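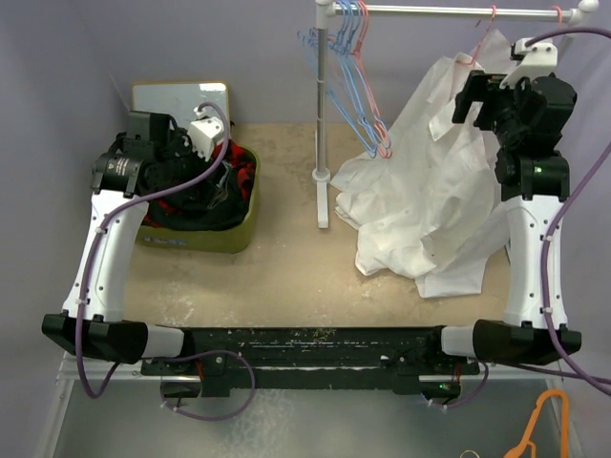

文:Gladys Nyaga
栏目:走访 六月

乔戴尔(Joddale)的旧衣整理站六月开放参观,我上午九点半到的。从火车站出来换一趟公交,终点前一站下车,沿着河边往回走,过一座铁桥,右手边一排旧仓库,门牌挂得很高,不抬头会走过去。门口没有横幅,只在玻璃上贴了一张A4纸,写着“参观请走侧门”。侧门要用力推。

整理站做的事情不复杂:收衣服,分衣服,洗,晾或者挂,修,再送出去。来之前我在网上看过他们的说明,说明写得很短,很多细节没有提。我自己家里每年换季都要收拾一次衣柜,每次都弄得一团糟,所以想看看别人怎么做。

带我们看的人叫Sherif Morsy,在站里管分拣和挂衣两块。他说话不快,走路倒很快,一组人常常要小跑才能跟上。同组的有一对带孩子的夫妻,一个学服装的学生,两位住在附近的老人,还有一位从Nendosport来的女士,她们公司做运动服,有一部分退货会转到这里来处理。

先看收衣处。

收衣处在仓库靠街的一头,一个长柜台,后面是磅秤和几排空架子。送衣服来的人在柜台上把袋子打开,工作人员当面翻一遍,湿的、发霉的、沾了油漆的,当场退回去。Morsy说这一步最容易起争执,有的人觉得自己是来做好事的,被退了会不高兴。他们后来印了一张小卡片放在柜台上,列明哪些不收,争执少了一些。我拿了一张,内容照抄如下:

不收内衣和袜子,未拆封的除外。
不收枕芯和被芯。
不收有明显油漆、机油、胶水的衣服。
单只的手套不收。
校服请先拆掉姓名布条。
口袋请自己掏一遍。

最后一条下面画了横线。柜台旁边有一个玻璃罐,里面是口袋里掏出来又没人认领的东西,硬币、钥匙、发卡、一颗乳牙。带孩子的那家人在罐子前面站了好一会儿。

上个月他们一共收了3,051件,这个数字写在柜台后面的白板上。学服装的学生问这算多还是算少,Morsy说春天换季都会多,冬天最少,因为大家都要穿。他又说件数其实用处不大,一件羽绒服和一件背心都算一件,占的地方差很远,他们内部更愿意看装了多少箱。

收完之后按颜色粗分。这一步我原来以为会先按种类,上衣归上衣,裤子归裤子。他们试过,后来改成先分深浅,种类等洗完再说。深色一箱,浅色一箱,白的单独放。带花的衣服看底色,底色是黑的就跟黑的走。

分拣间刷的是很淡的灰紫色,台面是浅的木色那一路,深色衣服放上去轮廓很清楚。学生问墙的颜色是不是专门选的,Morsy说租下来的时候就是这样,他们没有改。我倒觉得这个颜色不错,待久了眼睛不累,看白衣服也不容易看走眼。

台子左后方放着一只橄榄绿的箱子,圆角,边沿很厚,里面堆的多数是黑衣服,夹着一些红黑花纹的布料。这就是上面说的“底色是黑的跟黑的走”。靠里面有一块红得很亮,在一堆黑的里面特别显眼。Nendosport的那位女士探头看了一眼,说红色最让人头疼,染色牢度差的红布洗一次能毁掉一整缸。Morsy的回答是红的可以跟黑的一起洗,绝对不能跟灰的一起洗,灰衣服染上一点粉就没有办法了。

我把这句话记在了本子上。回家之后翻出一件发粉的灰T恤,想起来应该就是这么来的。

箱子选什么样的,他们也有讲究。Morsy列了几点:边沿要厚,搬的时候不勒手;角要圆,方角容易勾住毛衣;不能太深,太深了底下的衣服会被压出死褶,而且翻到最后人要弯着腰把整个上半身探进去。布袋子他们也用过一阵,布袋子立不住,装到一半就往旁边倒。纸箱受潮会软。现在定下来用塑料箱,买的时候一个一个试过提手。

那块浅木框的板子就靠在箱子后面的墙边,框里是淡蓝灰色的光面。老人里的一位想知道在哪里能买到这样大小的,她想挂在自家门厅里写字。Morsy说不清楚,让她到出口的服务台问。

白色的衣架放在台子上,旁边摊着一大块白布,皱得厉害。关于白布,Morsy讲得比别的都久,下面把他讲的整理一下。

白色的大件,像床单、桌布、窗帘,是站里最费时间的东西。分拣不难,难在后面。大件白布一团一团送来,摊开才看得出有没有黄斑、有没有破口、有没有熨斗烫过的印子。摊开又需要地方。他们要求每一块都完整摊平看过一遍,正反两面,四个角都要拉出来。角上最容易有问题,床单的角上常常脱线,桌布的角上常常有酒渍。看完之后有问题的地方用水消笔画一个圈,再送去洗。

为什么用水消笔,是因为以前用别针,别针忘了取,进了滚筒,生锈,在布上留下一个褐色的小点,比原来的问题还难处理。

白布看完不叠,直接抱走。Morsy的意思是反正要洗,叠了是白费工夫。带孩子的妈妈说她在家里总要把脏床单叠一下才放进洗衣篮,大家都笑了。她丈夫说确实如此,脏袜子也要配成对。

洗衣间在隔壁,要穿过一道塑料门帘。参观的人只能站在黄线外面看。机器都在转,声音不小,Morsy提高了嗓门,后排的人还是听不清,我站得近,记下来的大概比较全。

普通衣物一律用40度。白的床单桌布水温高一些,羊毛走冷水。洗衣液用的是没有香味的一种,装在大桶里,桶上没有多少字。有人问为什么不用有香味的,回答是领衣服的人里有些对香味过敏,还有些人单纯不喜欢别人家的味道。衣服交到别人手里的时候最好什么味道都没有。

深色衣服翻过来洗,里子朝外。这一条大家都知道,真的每件都翻的人不多。在这里每件都翻,连袖子也要掏出来。拉链全部拉上,纽扣全部解开。我以前一直是反过来做的,纽扣扣着洗。他们的说法是扣着洗,扣眼周围会受力,线容易松。帽绳要打一个活结,不然绳头会缩进去,再用别针穿出来又要花上好几分钟。

洗好之后不全部烘干。仓库后面有一个半露天的棚子,叫Saha,听说是最早在这里租房子的那家人给取的名字,后来的人就一直这么叫,墙上的指示牌上写的也是Saha。棚子三面透风,顶上是半透明的波纹板,绳子从一头拉到另一头。我们去的时候风从河那边过来,床单都往一个方向鼓。老人中的先生说他小时候家里的院子就是这样的,他在床单中间走了一趟,出来的时候肩膀湿了一块。

棚子里有一条规矩是深色衣服只能挂在靠墙那两根绳子上,那边照不到太阳。黑裤子晒一个夏天会发红,膝盖的地方先红。毛衣不上绳子,平摊在网架上,网架一层一层叠起来,最底下的那层干得最慢,所以每天中午要上下对调一次。对调的时间写在门框上,十二点和四点。四点那次常常没人记得。

看完棚子有十分钟休息,院子里有茶,自己倒。杯子也是别人捐的,各式各样,我拿到的一只上面印着某个保龄球俱乐部的字,磨得只剩一半。学服装的学生在院子里问Nendosport的女士退货里什么最多,她说紧身裤,尺码问题,退回来的多数试过一次,标都还在。这些直接进不了店,拆掉又浪费,所以一批一批送到这里来。她这次来也是想看看挂衣的部分,她们自己的仓库总是把运动外套挂得变形。

挂衣间我觉得是最值得看的。

衣架分三种:铁丝的一律不用,拿来以后攒着还给干洗店;塑料薄衣架用来挂衬衫和T恤;宽肩的用来挂外套和大衣。他们买的宽肩衣架是一个叫Trisix的牌子,Morsy说用了几年,换过一批挂钩,别的没有问题。肩部的弧度对不对,看一个地方就够了,袖子和肩膀接缝的地方有没有鼓起来一个小包。鼓了就是衣架太宽,凹下去就是太窄。

运动外套变形的问题,他当场挂了一件给那位女士看。面料滑,重量又都在下摆的拉链头上,挂久了前襟会往下坠,一边长一边短。办法是挂的时候把拉链拉到胸口,不要全开,也不要拉到顶。全拉到顶领子会立起来挤着旁边的衣服,时间长了领子上有一道折痕。她拍了照片,又问能不能叠放,回答是能,但是反光条不要折到,折到会裂。

针织的一律不挂。这一条写在墙上,字很大。有一件领口被衣架撑出两只角的毛衣钉在那行字下面,算是样品。我看见好几个人低头看了看自己的肩膀。

挂衣服的次序是从长到短,靠墙是大衣,往外是外套、衬衫、短袖,这样下面会空出一个斜的三角,正好可以放鞋盒或者折叠好的裤子。架子上一次最多挂162件,是他们试出来的,再多就拉不动了,取一件会带出来三件。挂满的架子推走,换一个空的来。轮子上缠了很多线头,每天收工的时候要有人拿剪刀剪一遍,剪下来的线头有一小团,什么颜色都有。

裤子怎么挂,几个人讨论了一会儿。Morsy主张对折搭在横杆上,裤脚朝里。老太太主张用夹子夹裤脚倒着挂,说裤腿自己就垂直了,不用熨。Morsy承认倒挂确实平,可是夹子会留印,细料子上的印洗了还在。老太太说垫一块小布就行。他想了想,说可以试一试,让旁边的同事记了下来。我不知道后来试了没有。

修补间很小,只容得下一张桌子和几把椅子,我们分两批进去。墙上一格一格的小抽屉,装纽扣,按颜色和孔数分。两孔的和四孔的分开放,带脚的另外放。衬衫少一颗扣子,他们不去找一样的,而是把最下面那颗拆上来补到缺的地方,再在最下面缝一颗相近的,塞进裤腰里看不见。这个办法我外婆也用。

破洞的处理看位置。肘部和膝盖补贴布,贴布要比洞大出一圈,边上先折进去再缝。腋下开线用来回针。毛衣的小洞用钩针从里面挑,挑完拿手搓两下。修补的人在干活,没有停下来讲解,是Morsy在门口代讲的。有个孩子问能不能摸一摸缝纫机,那位修补的师傅把电源拔了,让她摸了一下手轮。

床单桌布破得厉害的,不补,裁小。大床单裁成小床单,小床单裁成枕套,再小的裁成抹布。裁的时候不用剪刀剪到底,剪一个口,顺着布纹撕,撕出来的边是直的。Morsy撕了一条给大家看,声音很响。混纺的撕不直,只能剪。裁下来的布条编号以后放在一个抽屉里,打包大衣的时候用来捆。

接下来是叠衣服,这部分可以动手。长桌子两边站人,每人发三件,一件T恤,一件衬衫,一条毛巾。他们的叠法以一块硬纸板为准,T恤正面朝下,纸板放在背上领口下方,两边往里折,下摆往上折一次,抽出纸板再折一次。叠出来每件一样宽。我叠得慢,毛巾叠得倒还可以。学生叠得又快又齐,她说在店里打过工。孩子的爸爸叠了一件衬衫,打开,又叠了一件,还是歪的,最后就那样放进去了。

叠好的衣服竖着放进箱子,从上面能看到每一件的折边。竖着放要放满才站得住,放不满的时候用一条卷起来的毛巾顶住空的一头。我回家以后抽屉里就是这样弄的,两个星期了,目前没有倒。

标签的写法也讲一下。每箱一张,写三样东西:种类、尺码、月份。不写颜色,颜色看得见。不写捐的人。字要写在箱子短的那一面,因为上架之后露在外面的是短面。早些时候写在盖子上,箱子一叠起来什么都看不见,要一个一个搬下来。标签用铅笔写,可以擦。有人建议用塑料牌子,Morsy说买过100个,夏天过完丢了大半,都被夹在衣服里一起送走了。

送出去的部分当天没有安排参观,只在走廊里听了几句。衣服主要去三个地方,站里自己的小店,几所学校的更衣室,还有河对岸的一个住处服务点。小店就在出口旁边,中午十二点开门,价钱都写在衣服的吊牌背面。我买了一条深蓝的围裙,口袋的线是重新缝过的,针脚很密。两位老人什么也没买,在架子前面讨论了很久一件呢子大衣,袖子嫌长。

有几处我觉得可以改进。路线上,从分拣间到洗衣间要经过收衣处的后面,那里地方窄,参观的人和推箱子的人会碰在一起,我们停下来让了好几次。洗衣间里听不清讲解,如果先在外面讲完再进去会好一些。还有卫生间在二楼,楼梯上没有指示,我是跟着别人找到的。另外网站上写的参观时长是一小时,我们走完是十一点五十,加上休息和叠衣服,赶车的人要留意。

也有一些问题当天没有问到答案。比如羽绒服怎么洗,Morsy说那要等秋天再来看,现在没有。比如小孩衣服上的姓名贴怎么去掉不留胶,他说用吹风机,旁边的同事说用油,两个人各说各的,没有统一意见。我回来以后都试了,吹风机快一些,但是贴了很久的那种,吹过还是有一层黏的,用油擦掉以后又得洗一遍油。

想去的人可以参考下面的情况。参观不收费,要提前在网站上填表,每组人数有限制。鞋子穿平底的,仓库的地面有接缝。带衣服去捐的话,请在参观之前先到柜台办,拎着袋子走全程很累,我们组的学生就拎了全程。站里不能停车,铁桥那边有一个收费的停车场。回程的公交站在马路对面,和来的时候不是同一根站牌。

下一次开放的时间还没有公布,服务台的人说会写在侧门的那张纸上,也会放到网站上。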